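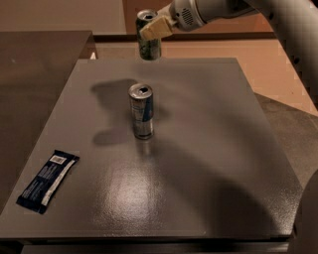
How often does the covered tee line need a full inspection?
Twice a season, in spring and again before the clocks change, with a short walk-through by the range desk every morning before the first bucket goes out.

Search this site
Go

HUDELL PARK GOLF RANGE
Fall inspection checklist, covered bays and outfield
Date of inspection: 3rd October
Weather: dry, light wind from the west
Last full inspection: spring
Interim check: August

Marks used: OK = no action. W = watch, look again at next walk-through. R = repair needed. X = out of use until fixed.

1. Bay structure

1.1 Roof panels, upper side: OK. Leaves in the valley above the teaching end. Cleared during the visit.

1.2 Roof panels, underside: W. Ball marks above the left-hand bays. No cracks found by hand or by torch.

1.3 Posts and base plates: R. Two base plates on the outfield side have surface rust under the paint. Wire brush, prime and repaint. Bolts are tight.

1.4 Bay dividers: R. Three dividers are loose at the foot. One moves enough to catch a backswing. That bay is marked X and the rope is up.

1.5 Gutters and downspouts: OK. The downspout by the ball machine was rehung in August and has stayed put.

2. Tee mats and floor

2.1 Mats lie flat, no raised edges: W. Edges are starting to curl in the busiest bays. Turn the mats end for end this month.

2.2 Rubber tees: OK. Spares are in the desk drawer.

2.3 Walkway behind the bays: R. The yellow line has worn off between the stairs and the teaching end. People are standing too close to the hitters when it's busy. Repaint, full length.

2.4 Drain covers: OK.

3. Netting and poles

3.1 Side net, Gourlay Road side: R. Hole at shoulder height by the third pole, large enough for a ball. Tied with cord for now. Skisia to quote for a proper patch. Total net run on this side is 765 feet, so ask them to check all of it while the lift is here.

3.2 Side net, parking lot side: OK.

3.3 Bottom edge of nets: W. Mower has cut the hem in a few places. Operators to leave a wider strip and trim it by hand.

3.4 Pole guy wires: OK. Sleeves are in place on all of them. Grass is long around the anchors.

4. Outfield

4.1 Target greens: OK.

4.2 Distance signs: R. The 156-yard sign leans and the number has faded. The back tee was moved in summer and nobody measured again, so check the distance before ordering a new face.

4.3 Ball picker cage: W. Mesh is bent above the driver's door but there is no gap. Imley looked at it in August and said it can wait until the winter service. Check the weld weekly until then.

4.4 Flashing light on picker: OK. Spare bulb needed.

5. Lighting and power

5.1 Bay lights: OK. All lit.

5.2 Outfield floodlights: R. One out on the far pole. Do not send anyone up. Same lift as item 3.1 if the dates can be matched.

5.3 Emergency stop on ball machine: OK. Tested with the hopper part full.

5.4 Outlets in teaching bays: OK. Covers close.

6. First aid and signs

6.1 First aid box: W. Eye wash runs out of date before spring. Reorder.

6.2 "Stay behind the line" signs: R. One missing at the stairs. Put it back when the line is painted (2.3).

6.3 Fire extinguishers: OK. Tags current.

Comments

Item 1.4 comes first. The bay stays closed until the divider has new fixings and has been pushed hard from both sides. Items 3.1 and 5.2 go to the park office together with a request for lift hire. Everything marked W goes on the morning sheet at the desk.

Next walk-through: Tuesday, before opening.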